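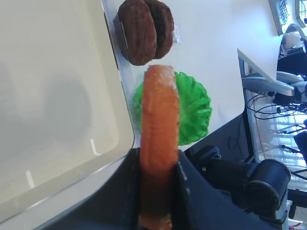 Wrist view, demonstration cell: orange ring slice between the gripper fingers.

Ticket 212: Burger assembly demonstration, Trikville open day
Site: Hulico visitor area
Reported by: Eshun events desk
Priority: High
Status: Resolved, monitoring

Problem reported
During the July open day, the arm stopped before closing on the ring slice in two of the morning runs. The operator console showed a grip timeout each time. Visitors were asked to wait while the cell was restarted.

Log
9:40 a.m. - Remote session opened by Rondau support. Arm homed without error.
9:55 a.m. - Grip timeout found at 2000 ms. The site had been using the settings file from the spring demonstration, with an older set of toy food pieces.
10:10 a.m. - Current settings file loaded. Closing force for the ring slice lowered to match the patties.
10:25 a.m. - Bun pick tested separately. The bun half was held at a tilt over the white tray, with its lower edge on the tray surface. Release height left unchanged.
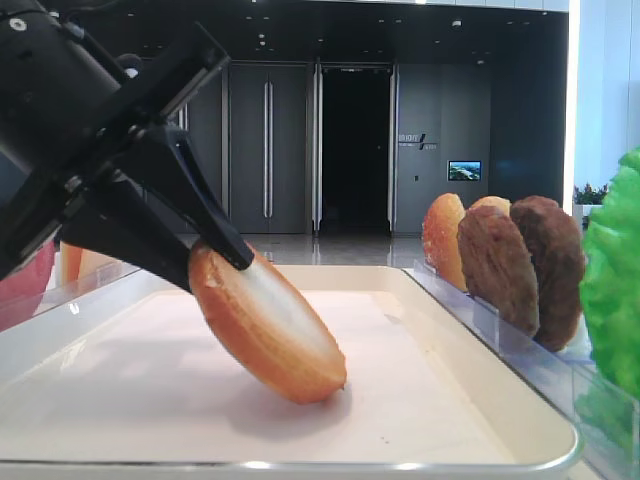 Resolution
The site completed 13 runs after the change with no further timeouts. The afternoon program for visitors went ahead as scheduled.

Follow-up
Eshun is requested to delete the spring settings file from the console - it still appears first in the menu. This ticket will close in 24 hours unless the fault is reported again.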